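About us

Crichton Dressing Tables
Caltgate

Home | Stock | Repairs | About us | Find the workshop

We sell and mend dressing tables. We have been asked to do wardrobes, bedside cabinets, bunk beds and once a church lectern, and we have said no each time. There is enough that can go wrong with a dressing table to keep a small firm busy, and most of what is written about them by people trying to sell you one is nonsense.

Gregor Mowat started the business in a rented unit behind the old Akar tile warehouse in Caltgate. He had spent years fitting bedrooms for other companies and had grown tired of carrying out new furniture that had failed at the same few places: the drawer runners, the joint between table and mirror, and the top. The first stock was three second-hand vanities, one of which is still here because it was never good enough to sell. We keep tins on it.

What we think about white furniture

A lot of our trade is white, glossy and has some carving on it. We did not plan it that way. Left to himself Gregor would sell plain oak, and he has tried, and the plain oak sat in the window from November until the clocks went forward. People want white. We have made our peace with that, but we still have doubts about a good deal of what passes for it.

"French style" tells you nothing. It can mean a well-made table with a properly fixed mirror, or it can mean a flat-packed box with some scrolls glued on. "Antique white" is usually just cream. "Hand finished" may mean that somebody wiped it. We have stopped using all three on our tickets, and if you catch one on an old page of this site, please tell us and we will take it down.

Gloss is the other thing. A glossy top looks very smart in a showroom, where no one is putting hot hair tongs on it. At home it shows face powder, fingerprints, nail varnish remover and the ring from a mug of tea. We sell plenty of glossy tops and we say this to every customer before they pay. Some of them go away and think about it. A few come back for a sheet of glass to go over the top, and we would say that is money well spent.

Mirrors

Oval mirrors with ornate frames are the part people fall for, and the part that gives us most of our repair work. The weight sits high up and the fixing is often poor. We have had mirrors come in held on by a pair of short screws and a dab of glue, on tables that cost a fair amount of money.
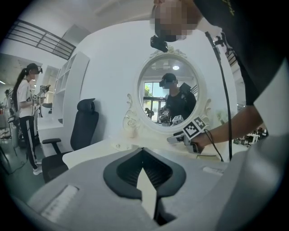
Can an ornate mirror frame be cleaned without spoiling the finish?

A dry, soft paintbrush does most of it – a clean one, kept for the purpose. Work from the crest down so the dust falls away from you, and use a barely damp cloth on anything that stays put. Keep glass spray well away from the frame. If you must use it, spray the cloth and not the mirror, or it will run down and creep under the edge.

Any mirror we sell is taken off its table, looked at from behind and put back with fixings we trust. If the table is too thin to take them, we don't sell it. This has annoyed one or two suppliers. One of them sent us a letter explaining that the screws were adequate, and Gregor sent back the screws.

What we charge

Small painted tables without a mirror start at £100. Most of the white oval-mirror vanities are near the £500 mark, depending on the state of the drawers. The dearest thing we have sold was £1,705, and we told the customer it was too much for what it was. She bought it anyway and seems happy with it, so perhaps we were wrong.

We do not run sales. We looked at how other shops run theirs and could not see how the "was" price had ever been anyone's price.

Repairs

Bring it in or send us a few photographs first. We will tell you if it isn't worth doing, and fairly often it isn't. A swollen chipboard top cannot be saved, whatever you may have watched online. A chipped scroll can be rebuilt with filler and will look right from a normal distance, though you will always know where it is. Loose mirrors, sticking drawers and wobbly legs are all worth mending.

We number our repair tickets in one long run and have never started again from the beginning. The latest in the book is 3,633. A fair number of those are the same tables coming back, mostly for drawers, and we don't pretend otherwise.

For paint we use Ralteck satin on legs and drawer fronts. It is not the whitest white and it takes its time to harden, so please believe us when we say to leave the table alone after you get it home. Those who don't leave it alone end up with a lace mat stuck to the top.

Delivery

We deliver in Caltgate and the villages close by, in our own van, with the mirror off and wrapped in blankets. It goes back on in your bedroom. Measure your stairs before you order, including the turn, and then measure the turn again. We don't use couriers for anything with glass in it and have no plans to start.

Visiting

The workshop is open from 9.30 in the morning and we lock up at 4. Ring the bell and wait a bit, as the sander is loud. Parking is in the yard, but not in front of the tile warehouse doors.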